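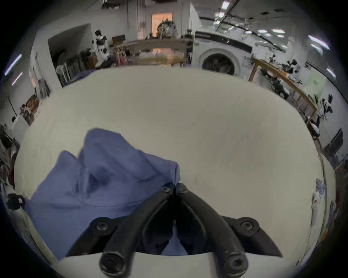
The Blue Cloth Problem

I have a favorite cleaning cloth and I'm a little embarrassed by how much I think about it. It's periwinkle blue, it came in a bundle from Swati (the housewares place, two bus stops past the library), and it has wiped down pretty much every flat surface in my life since January. The rest of the bundle was yellow and I gave those away. Sorry, Liviu, now you know why you got a whole stack of yellow cloths for your birthday!

Anyway. My problem has never been the wiping. My problem is what happens after the wiping, which in my case is that I let go of the cloth wherever my hand stops and walk off to make coffee. Then I come back and there's a little blue mountain range on a big white table, peaks and valleys and all, and I just sort of... work next to it. For hours, sometimes.

Adeel Niazi came by to borrow a clamp and asked if the cloth was "part of something." It was not part of anything, Adeel.

So I've been trying to get better at folding. I mean properly folding, the way my aunt does it, where a stack of dish towels looks like a closed book. I asked her to teach me over the phone, and I can report that folding is a terrible thing to learn over the phone. "Take the corner." Which corner? "The one by you." They're all by me! We gave up after 15 minutes and talked about her tomatoes.

What I've ended up with is mostly my own method, and it goes something like this. First I find an edge, any edge. When a cloth is balled up the corners love to hide underneath, and if you go digging for them you just make a tighter ball. But there's nearly always a bit of edge showing somewhere, so I pinch that and lift it slowly and let the rest of the cloth hang. Half the creases drop out on their own. Then I walk my fingers along until I hit a corner, hold on to it for dear life, and keep walking with the other hand until I find the next one.

Then down on the table, smooth it out from the middle with a flat palm, fold in half, turn, fold in half again. I used to do thirds. Thirds look gorgeous when they work, and I could never get them to work, one side always came out fat. Halves forgive a lot.

A big clear table helps more than I expected. At home I was doing this on the arm of the couch (don't) and then on the kitchen counter between the toaster and the fruit bowl, and the cloth kept catching on things. On a wide, smooth, cream-white tabletop it's a different job altogether. The cloth slides when you want it to slide. And the color difference is great too, because with blue on white you can see right away if an edge has gone crooked. My old dish towels were white, and folding white on white by lamplight is how you end up with a trapezoid.

I timed myself once, because of course I did. It took 20 seconds from heap to square, which I thought was excellent until Junaid Gondal told me he used to fold napkins at his parents' restaurant and would have been fired for that. He then did it in what looked like one motion and wouldn't show me again. Rude!

One thing I'm still fighting about with myself is whether to fold a cloth that's a little damp. My aunt says never. Ezequiel says it doesn't matter and that I should get a hook. I have bought a hook. It's still in its packet in the drawer with the spare batteries, so we'll see, but I do think he might be right, and then this whole skill I've been building will only apply on laundry day.

Next up is the fitted sheet. I've watched my aunt do it 7 times in my life and I still believe there's a trick with the elbows. If any of you have a method that doesn't end in rolling it up and shoving it behind the towels, please leave it in the comments, and go slow on the part with the corners.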